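Training started back in the hall at Jatness last Friday, and my legs still know it. I play badminton for the Gaber second team, mostly doubles, and this is my ninth season. We finished fourth last time, which was fair. We lost three ties on the final game and won one the same way.

The league has changed the format again. Each tie is now six rubbers in place of nine, all played to 21, and the home side picks the order. I think shorter evenings are a good idea. Last winter our away tie at Zoreck didn't finish until after eleven, and then there was the drive home on icy roads.

The cost has gone up too. Membership is $265 for the year, and the club will spend $1588 on shuttles and court time before December. We switched from feathers to a mix of feathers and nylon for practice nights. The nylon ones fly a little flat, and I kept hitting long with them for the first half hour. Feathers are still used in matches.

I had my racket restrung over the summer. I went up two pounds in tension and I'm not sure I like it. Clears from the back of the court take more effort, and my drop shots are going into the tape. I'll give it until the first match and then probably go back to what I had. 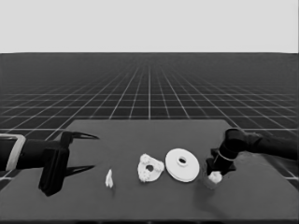
My serve is the other thing I want to fix. I lost a lot of cheap points last season serving too high, especially late in the third game when I was tired. So I've been doing sets of short serves before practice, trying to land them just past the line. I kept a tally over the last few weeks and got to 486 serves, with 155 of them bad enough that a decent player would have put them away. That's too many. The ones to the left box are better than the ones to the right, and I haven't worked out why.

Our first tie is at home against Zokero. They came up from the division below and I don't know much about them, except that they beat us in the cup two years ago with a very quick mixed pair. We've moved our own pairs around since then. I'll be in the second men's doubles with a new partner, a lefty, and we've only played together twice. We got in each other's way down the middle both times.

Play starts at 7:30 and the side door will be open from seven. Parking is behind the building again now that the front lot has been repaved and marked for permits.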